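Nalter Completes Submetering and Ventilation Retrofit at Masson Building, Opens Leasing on Upper Floors

STIRNENLEY — Nalter, the owner and operator of the Masson Building, has completed a retrofit of the property's air handling and tenant electrical metering systems. Leasing of the upper floors opened in December under a revised form of lease in which energy charges are billed from measured use.

The work replaced a single house meter and a floor-area allocation formula with 142 individual submeters, one or more per suite. Readings are logged at 15-minute intervals and made available to tenants through the building's existing account portal. Common-area load is metered separately and remains part of operating expenses.

Outdoor air supply was rebalanced on each floor. Dampers on the original air handling units were replaced, and fan motors were fitted with variable speed drives. Supply air is now controlled by zone. Tenants may request after-hours service in one-hour blocks, billed to the requesting suite at the rate stated in the lease exhibit. 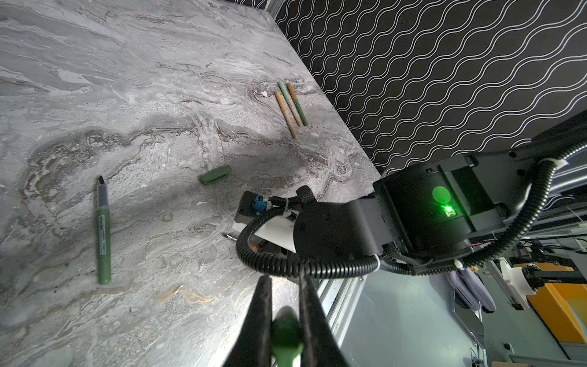
Lucienne Royer said the old allocation formula had charged small suites for hours they did not use, and that tenants renewing this year had asked for metered billing before discussing rent. She added that the first statements under the new method would be issued with a line-by-line comparison to the former one.

Celtex served as controls contractor. Work was carried out in occupied space, mainly between 7 p.m. and 5 a.m., and was sequenced floor by floor so that no suite lost power during business hours.

Space now offered includes suites from 2,836 to 3,153 square feet. Smaller units can be combined where demising walls permit. Standard terms include:

Metered electricity, billed monthly in arrears
A 45-day review period for disputed readings
Base building cooling from 7 a.m. to 6 p.m. on business days
Landlord maintenance of submeters, including calibration

Existing leases are not affected until renewal. Tenants who wish to convert early may do so by amendment — the form is available from the management office — and no conversion fee applies.

"The meters give us a figure both sides can check," said Abdelkrim Cherkaoui. "The amendment is two pages, and the rate schedule is attached to it."

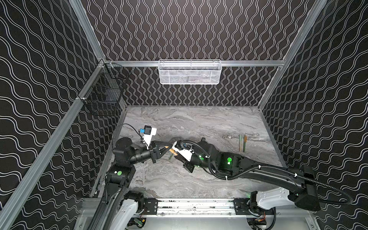
White wire basket on the back rail, black wire basket at upper left.

Nalter will publish the building's common-area consumption each quarter. Requests for floor plans and the lease exhibit should be directed to the management office in Stirnenley.

Related releases
Nalter Updates After-Hours Cooling Rates
Masson Building Lobby Entrance Reopens
Celtex Named Controls Contractor for Stirnenley Property

Last updated: December, 4:10 p.m.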